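List: digital-measurement-talk
From: Rhea Espiritu
To: Joon-young Won
Cc: digital-measurement-talk
Date: 7 March 2020
Subject: Re: Viewability numbers that don't agree with each other

On the list, Joon-young Won wrote:

> Hi all. We buy a modest amount of pre-roll for a regional furniture
> chain. Our February report from Ollico says 417 thousand viewable
> impressions. The publisher, Paltitero, says 600 thousand for the same
> campaign, same dates, same creative. The client has seen both
> documents, which I'd hoped to avoid.
>
> Three questions. Is a gap this size normal? Which number do I put in
> front of the client? And does anyone have a form of words for telling
> a person who sells couches that both figures are right?
>
> Joon-young

Hi Joon-young,

Welcome to the club. The coffee is bad and the two urns disagree on how much of it is left.

On your first question: no, not normal, but I've seen worse and so has everyone else on this list who is pretending not to read your message. When the buyer and the publisher both measure served impressions, I start grumbling at a gap of 12 per cent. Viewable is a looser sport. Yours is big enough that I'd bet on a difference in definition before I'd bet on a fault, and I'd bet on either before fraud. People do love to jump straight to fraud. It makes for a livelier meeting.

Start with what each side calls a view. Ask for it in writing, and ask for the version that was in force when the campaign ran. I had a publisher send me a lovely four-page methodology once, and we built a whole reconciliation on it before someone noticed it described the player they had retired the previous winter. The number you want is how much of the player has to be on screen and for how many seconds in a row. "In a row" is where the bodies are buried. If one side adds up two separate half-seconds and the other side wants them joined together, you can lose a startling number of viewers to people with restless thumbs.
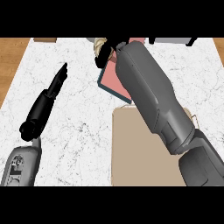

Then ask what happens to the ones that couldn't be measured at all. Every report has a pile of these: old in-app players, odd browsers, boxes plugged into televisions. Your side may be leaving them out of the count entirely. The publisher may be taking the viewable rate from the measured ones and applying it to the lot, which is a perfectly respectable thing to do provided you mention it, and they will have mentioned it, in grey type, at the bottom of a tab called Notes (2). If Paltitero is grossing up and Ollico isn't, I would not be surprised to see most of your gap go away right there.

Third, time zones. I know. I'm sorry. But I spent 21 days of my one life on a discrepancy at Panganiban that came down to a reporting day that ended at midnight in Halifax for us and midnight in Vancouver for them. It won't matter much over a full month, but if your flight began or ended with a burst, it will matter more than you'd like. Pull both reports by hour for the first and last day and lay them side by side. If one is just the other shoved over, you have your answer and may go home early.

Fourth, autoplay below the fold, and whether the player starts again when the page refreshes. Drakari used to count a replay as a fresh impression, and their rep would defend this with the calm of a man who has never once been on the other end of an invoice. Perhaps they've changed. I haven't bought from them in ages and can't say.

Now for which number goes to the client. Look at your insertion order. It should name a source of record. If it names Ollico, you bill on 417 thousand, and the publisher's figure becomes an interesting piece of local colour. If it names the publisher, you pay on theirs and have a bracing talk with whoever signed it. If it names no one, and I have a feeling about this, then you're negotiating, and I'd settle it before the next invoice arrives and sets a precedent for you.

Please don't average them. I've watched grown adults average them. The average of two counts made under different rules is a count of nothing, and it has the further charm of being a number that neither side can reproduce when the auditor comes by.

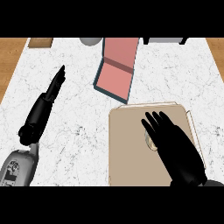
As for your couch man, I wouldn't say both figures are right, even if they are. He will hear that neither is. I tell clients that two people were asked to count the customers, and one counted everybody who came through the door while the other counted only those who stayed long enough to look at a price tag. Retailers get that at once, having had the same fight with their own door counters. If he wants something more solid to look at, take a marble top off his own showroom floor, the white sort with grey veins, and ask two of his salespeople to count the veins. One will stop at the lines. The other will include every fine wisp and speckle, and they'll come back with totals that are nowhere near each other, having looked at the same slab. Then ask him which of them he'd like to fire. I've only used a version of this once, with a tile importer, and he did take the point, though he also tried to sell me the tile.

What I would show him is one page. Put the agreed number at the top, the other number underneath it with a single sentence on how it was made, and the cost per viewable thousand worked out on the agreed one only. Leave the methodology in an appendix. He can read it if he's having trouble sleeping. And keep using the same source next month, even if the other one starts to look more flattering. A trend line drawn from one slightly stingy counter is far more use to him than a handsome zigzag.

Two odds and ends. Check that the Ollico tag was on every creative, including the short cut. It's dull, it takes around ten minutes, and missing tags on one version would give you just this sort of shortfall, in just this direction. I should probably have put that first, but I've typed all this now. Also check whether the publisher's export is filtered for invalid traffic. Some of them give you the unfiltered count by default and you have to go and tick a box, in a menu, in another menu.

If you get the hourly files out of both of them and they still make no sense, send me the column headings off-list (only the headings, I don't want your client's data anywhere near my laptop) and I'll have a look when I'm back at my desk. I'd also like to hear how they define a second. I asked a vendor that once and he said he'd have to get back to me.

Cheers,
Rhea

--
Rhea Espiritu
To leave this list, send a blank message with "unsubscribe" in the subject line. Replies go to the whole list unless you change the address.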